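3. Small Holders and What People Keep in Them

3.1 Scope of the section

The previous section dealt with drawers, shelves and closed boxes. This one takes up the open-topped holder: a cup, jar, mug, tin or short tube that stands on a table or counter and keeps a few small things upright. It is the most common kind of storage in the Mulik survey and the one that earlier work on household tidying says the least about. Studies of kitchens tend to group it with utensil storage, and studies of desks tend to group it with stationery. In the homes we visited the same cup often did both jobs, along with several others.

We recorded 306 open-topped holders in 40 homes. A holder was included if it stood on a surface between knee and shoulder height, had no lid in place at the time of the visit, and had at least one item in it that was not a plant, food or drink. Vases with flowers were left out. Vases without flowers were included if they met the other rules, and several did. Holders fixed to a wall, such as toothbrush cups on a bracket, were left out because residents could not move them in the course of tidying.

Within these holders we logged 519 items that residents described as being in regular use. Items they called broken, forgotten or not theirs were noted separately and are discussed in Section 3.5. Coins, loose pins, rubber bands and other things lying at the bottom were not logged one by one.

3.2 Materials and shape

Holders were sorted by material as the resident named it, then checked by the visitor. Ceramic was the largest group, mostly mugs that had lost a handle or had a chipped rim. Glass came second and was nearly all food jars. Wood, metal and plastic followed. Wooden holders were fewer but were kept longer than the rest, and residents more often knew where they had come from. A number had been bought on a trip or received as a gift, and these tended to stand where visitors to the home would see them.

Shape mattered more than material for how the holders were used. We found it enough to work with two measures, the height of the wall and the width of the opening. A tall, narrow holder keeps long items close to upright and makes short ones hard to reach. A short, wide holder is easy to reach into, but anything long falls against the rim and sticks out to one side. Most holders in the survey were of the second type. Residents did not seem to pick them for this shape. The cup was already in the home, and it was the right size for the free spot on the table.

Weight came up in interviews without our asking. Several residents had given up on a plastic tumbler because a single long item made it tip. They had put stones, dry rice or old batteries in the bottom before replacing it with something heavier. Wooden holders fell between the two. They rarely tipped on their own but did when someone pulled an item out at an angle with one hand.

3.3 Items that rise above the rim

Of the 519 items, 222 rose above the rim of the holder by more than half of their own length. We call these high items. Pens, wooden spoons, combs, scissors, rulers and makeup brushes made up most of the group. High items are easy to find and easy to grasp, and residents reached for them far more often than for the items lying lower down. They also account for most of the complaints about holders looking messy.

Curved items deserve a separate note. A straight item in a short cup leans in one of two predictable ways, with its foot against the far wall and its upper part on the near rim. A curved item has more than one resting position, and it may turn when another item is taken out. Hair combs with a bend, claw-type hair clips, curved brushes and shoehorns all behaved in this way. Residents told us that they usually dropped such items in and accepted however they came to rest. Only a few turned them on purpose so that the curve followed the wall of the cup.

Figure 3 gives a plain case of a high, curved item in a short holder: a wooden cup with banded, light-tan sides, and a translucent pink comb-like piece that arcs over the rim and leans to one side. With nothing beside it to hold it up, the lean is decided by the cup and the piece alone. In the homes this was rare, as most holders had enough in them that the items supported one another.

The crowding has an effect on putting away as well as on taking out. Residents with a full cup reported pushing a new item down between the others until it held. Residents with a nearly empty cup reported letting go of the item above the opening. Both groups said that they used one hand for this. When we asked them to show us, however, many steadied the cup with the other hand and were surprised when it was pointed out. We take this as a warning against relying on what people say about very short actions.

3.4 Where the holder stands

The position of a holder on its surface was noted in relation to the edge nearest to the person using it. Three positions cover nearly all cases: at the front, in the middle and at the back. The back position was the most common by a clear margin. A cup at the back of a table leaves the working area free, and long items leaning toward the back do not get in the way of the hands. Residents who sat at the table to work or eat named the first reason. Residents who stood at it, as at a kitchen counter, more often named the second.

A cup at the back does need a longer reach. On deep tables this led some residents to pull the cup forward when starting a task and push it back when finished. Others left it where it was and half stood up each time. On tables that carried a mat, tray or board, the holder was often placed at the far side of that piece and treated as part of it. When the mat was wiped, the cup was wiped around or lifted. When the mat was moved, the cup usually went along with it. 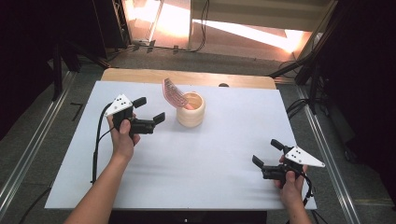 This linking of cup and mat has practical weight for anyone studying how a table gets cleared. Residents in the Rulto apartments, where the tables are small and used for everything, cleared for dinner by lifting the whole mat with the holder still on it. In the older houses near Chettiar Lane the tables were larger, and there the holder stayed in place through the meal. Neither group described the cup as something that had to be put away. It was the place where other things were put away, and for that reason it was left out of their own accounts of tidying until we asked about it directly.

Small objects also gather next to the holder. Lids, bottle caps, erasers, rolls of tape and single earrings were found standing or lying close to the cup in many homes, often behind it where they were partly hidden. Residents gave two explanations. Some things had been meant for the cup and had missed or been left beside it in a hurry. Others were too wide or too low for it and had been placed nearby so that all the small things would be in one spot. We could not tell these two cases apart by looking, and have recorded them together as neighbors of the holder.

3.5 Forgotten items

Items that residents did not count as being in use were found mostly at the bottom. Dry pens, dead batteries, keys to unknown locks and the caps of lost markers were typical. When asked to empty a holder, residents tended to sort these into a small heap, look at them, and return a good part of them to the cup. One explained that the key might still turn out to matter. Another said that the cup would look wrong with only two things in it.

High items were seldom forgotten in this sense, though they were sometimes misplaced. A comb kept in a kitchen cup was known to everyone in the home as being in the kitchen cup, and nobody moved it. Asked where it should go, residents named the bathroom or the bedroom. We recorded these as settled misplacements, following the terms used in Section 2. They were more common in June, when the second round of visits took place, than in the first round - possibly the effect of longer hair being tied up in warm weather, but the survey was not set up to test this.

3.6 Consequences for the coding scheme

The Elel coding scheme used in the rest of this paper was changed in three ways after the survey of small holders. First, an item is coded as put away once it has been released inside the rim, whatever its final angle. An earlier version asked for the item to be upright, and coders disagreed on this in nearly every case with a curved item. Second, items within a hand's width of the holder receive their own code and are no longer merged with loose items elsewhere on the table. Third, the second hand is coded even where it only steadies the cup.

The last change took the most time. Steadying is brief, and from some angles the hand covers the cup entirely. Coders were told to mark it only when contact could be seen and otherwise to mark the hand as near. The near code is kept apart in all the tables that follow. Holders that tipped over during putting away were coded from the moment the base left the surface, and the spilled items were treated as loose until they were back inside.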